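Budgeting for hand-held grippers: notes from our first equipment plan

Posted April 22, 2024

Over the past few months I have been responsible for preparing the equipment plan for our manipulation data program at Herkness. Several readers in comparable positions have asked how the budget was assembled, and I undertook to publish a summary once the plan had been approved. The approval has now been received. What follows reflects my own views and should not be read as a statement by my employer.

The original request was for a pair of fixed robot arms. It was withdrawn at an early stage. The arms would have consumed the full allocation for the year, and the room available to us could not have accommodated them without building work. The revised request was for hand-held grippers, to be operated by trained staff at ordinary tables, with head-mounted cameras worn during sessions. Arms may be considered again in a later budget, when we have a clearer idea of which tasks we wish to run on them.

Two suppliers were invited to quote. Ristex offered a complete kit with a fixed price and a long lead time. Harahap offered the grippers alone, with cameras, mounts and printed markers to be sourced by the purchaser. On paper the second offer was considerably cheaper. When staff hours for assembly and calibration were added, the difference narrowed to the point where I no longer regarded it as decisive. We accepted the Harahap quotation in the end, chiefly on the grounds that individual parts could be replaced without returning the whole unit.

The order was for 10 grippers. The accessories line came to $3,753, which was higher than the first draft had allowed. I had budgeted properly for the grippers and poorly for everything attached to them: storage cards, cables, straps, chargers, replacement finger pads and a carrying case for each pair. Anyone drafting a similar plan would be well advised to price these items singly and to obtain written quotations for them. A general allowance for sundries will be questioned at approval, and in our case it was.

Finger pads deserve a separate line. They are a consumable, and the finance office treats consumables differently from capital equipment. We set aside $400 for the first year and will review that amount in May, when the first usage figures are available. I would also recommend agreeing in advance who may authorize a reorder. We did not do so, and a small purchase was held up for longer than its value could justify.

The matter of rooms was settled more easily. Our sessions require a table, reasonable lighting and enough clear floor for a person to stand and lean over the work with a gripper in hand. No laboratory fit-out was purchased. The furniture budget was limited to household items of the sort a person would handle at home, and these were bought locally at modest cost.
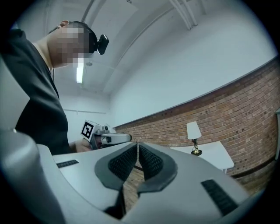
Two hand-held grippers and a head-mounted camera in use. The table and lamp are at right.

Data storage was the item I found hardest to estimate. Every camera adds to the volume recorded, and the supplier's brochure is of little help on this point. We ran a short trial using Luriveck, the file management package already licensed by our department, and based the storage request on the trial. The licence itself did not have to be extended, although the renewal falls due next year and has been entered in the forward plan.

Two matters remain open. The first is insurance for equipment taken off site, for which we are awaiting a revised premium. The second is the service agreement. Harahap has proposed a yearly fee covering labour and excluding parts, and I have asked for the cost of repairs charged individually so that the two can be compared. I will publish the revised budget lines when both replies have been received.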